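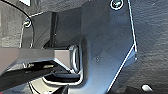

Dark grey metal plate with two screws.

Trarndale Clothing Library
Progress report to the Brillau Community Fund
Tuesday, June 30, 2020

Hello again everyone at Brillau,

I'm writing this at my kitchen table with a rack of men's suits blocking the fridge, so you can guess how the spring went. You asked for a page on how the money is being used and what's changed since the application, and I'm afraid it's going to be longer than a page (I did try). I'll start with what's happened to the lending, then the mending, then the money, and then the bits I'd like your opinion on.

A quick refresher for anyone new on your side. We lend out clothes that people need badly but not often: interview outfits, funeral clothes, grad dresses, snow pants for kids who'll outgrow them by Easter, steel-toed boots for somebody starting at the mill before the first paycheque. You borrow with a phone number and a signature. There's no fee, no deposit and no asking why.

Lending

We were flying along until the middle of March. January and February were the busiest we've ever had, mostly winter gear, plus a run on black dresses and dark jackets that I'd rather not have had. Then we closed the door like everybody else, with a good chunk of the collection out in people's homes. I sent a text to every borrower telling them to hang on to whatever they had and please not to worry about it. A few dropped things on the step anyway, in bags, with notes. One pair of snow pants came back with the knee patched better than I could have done it.

For most of April we lent nothing at all. In May I started doing bag loans, where you phone me, we talk about what you need and what fits you, and I put together a bag for you to pick up from the side door. I didn't expect much of it. Sizing somebody over the phone is a strange business, and people fib about their waist, me included! But it has gone so well that I want to keep it after we're properly open. Some of the callers had never come in before, and a couple told me straight out that they'd walked past the door plenty of times and felt funny about coming through it. That's stuck with me. I'd always thought of the shop front as our friendly face, with the window done up and the kettle on, and for some folks it was plainly the hard part.

The catalogue now lists 443 pieces, all of them entered in Torko, the little lending program you helped us buy. When I applied last year the "catalogue" was a shoebox of index cards and my memory, so this is a big deal around here. Torko isn't pretty. It thinks every item is a book, so a parka has an author (I've been putting the brand) and a wool skirt has a number of pages (I've been putting the length in inches). But it knows what's out and what's in, it sends a reminder text, and I can look things up while I'm on the phone with somebody. I couldn't have done bag loans without it.

What I haven't managed is to put the catalogue online so people can look for themselves. I promised that for this report and it isn't done. The entries are all there, but a line that says "blazer, navy, 14, good" doesn't help anyone choose a blazer, and I'd want every piece photographed on a plain background before I let the public see it. That job is now set down for August. I'd sooner do it slowly than put up something nobody uses.

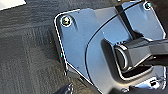
Grad season was the sad one. We'd been collecting dresses and suits since the fall, and the shop on Holanda Road that closed down gave us a whole rail of formal wear, some of it with the tags still on. Then the ceremony was cancelled, and the dinner with it. I moped for a day or so. After that I got phone calls asking if they could borrow the outfits anyway, for photos in the backyard or a supper with the grandparents through the window, and of course they could. So the gowns did go out after all. I've had some lovely pictures sent to me, which I won't pass on as they aren't mine to share, but there was a teal satin number on a front lawn beside a tractor that made my whole week.

Mending and cleaning

This part has changed the most from the plan. The plan was mending evenings, you'll remember, with people bringing in their own torn things and learning to fix them at the big table. We got through the winter series and it was well attended, noisy, and a bit short on good scissors. The spring series didn't happen. I'd already bought the supplies, so I made up mending kits instead: needles, a few colours of thread, a strip of iron-on patch, some buttons and a folded sheet with three basic stitches drawn on it. They went out with the bag loans and through the food hamper deliveries. I can't tell you how much mending has come out of them. I do know that people phone to ask for more black thread.

The drawings on the sheet need redoing. I drew them myself, and the backstitch looks like a snake. If there's a bit of money left at the end I'd love to pay somebody with a steady hand.

Cleaning has eaten far more of my time than it used to. Washables are easy enough, they go through hot and get a rest before they're lent again. Wool, lined jackets and anything with beading is another story. The dry cleaner was shut through April and then took in only a little at a time, and I ended up learning a great deal about steaming. I've come around to it, I have to say. A decent steamer will bring up a wool jacket beautifully if you go slowly, keep the head moving and then leave the jacket alone on a wide hanger overnight. My mistake at the beginning was putting things straight back on the rail, jammed in beside each other, so the creases came right back. They need air on both sides. I also learned that you do not steam a velvet collar, and I'm sorry to report there's one velvet collar fewer in the collection.

I've started writing all this down as a sort of care book, one page for each fabric, in the plainest words I can manage. It began as a note to myself. By now it's long enough that I think other lending groups could use it, and I've had a request from a group down the valley for a copy. It still needs a page on leather and a much better page on moths.

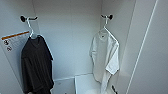 Moths, since I've brought them up. We had a scare in February with a donated camel coat. I found it before it got anywhere near the wool rail, bagged it, and gave it a good long spell in a borrowed chest freezer along with everything that had been near it. There's been no sign of them since. The new rule is that all donated wool goes in the freezer first, even if it came from the cleanest house in Trarndale, and I've had to be a bit firm about that with a few donors who took it personally.

The money

You gave us 2,000 dollars for the year, and I've spent around 1,000 of it so far. The receipts are in the envelope that came with this. Most of it went on Torko, and after that on the steamer, the wide hangers, the garment bags and the mending supplies. I'd put some aside for tea, coffee and squares at the mending evenings, and that's sitting there unspent for reasons you can guess. I'd like to move it over to cleaning, if that's all right with you. I know it was meant for getting people together, and I don't want to lose that, but right now a clean suit is more use to people than a plate of date squares.

The rent is as it was. Our landlord let us skip a month in the spring without being asked, and I want that written down somewhere official.

Where I'd like your advice

First, the hours. Once we can have people in properly, I'm thinking of opening by appointment for half the week and leaving the door open for the other half. The phone callers have persuaded me that plenty of people like to have the place to themselves. On the other hand, the drop-in afternoons are how donors find us, and there are a few older regulars who come to sort buttons and catch up, and I'd miss them terribly. If any of your other projects have tried a mix like that, I'd be grateful to hear how they set it up.

Second, kids' sizes. We're stuffed with toddler clothes and desperately thin between about age nine and the small adult sizes. Children that age wear things right out, so hardly anything gets donated. I could buy some in, second-hand, before the snow, but buying clothes wasn't in the application at all and I don't want to go off and do it without a word to you.

Third, and this is more of a worry than a question: I'm expecting a heavy fall. The mill has been on short shifts, the motel laid off most of its housekeepers, and the interview clothes are already moving again. The women's side is in good shape. The men's side has plenty of suits (see fridge) but very few plain shirts that you'd want to wear to meet a boss, and hardly any dress shoes in the bigger sizes. I've put a card up at the post office and another at the co-op, and there's a notice going in the next community newsletter. If somebody in your office is clearing out a closet, I'm not too proud to ask!

I'll send the next report once the catalogue photos are finished, and I'll put a copy of the care book in with it if the leather page is done by then. Phone is best for me these days, mornings especially. If it rings for a long time, please let it, I'm probably at the far end of the room with the steamer going.

All the best from Trarndale,
The Clothing Library coordinator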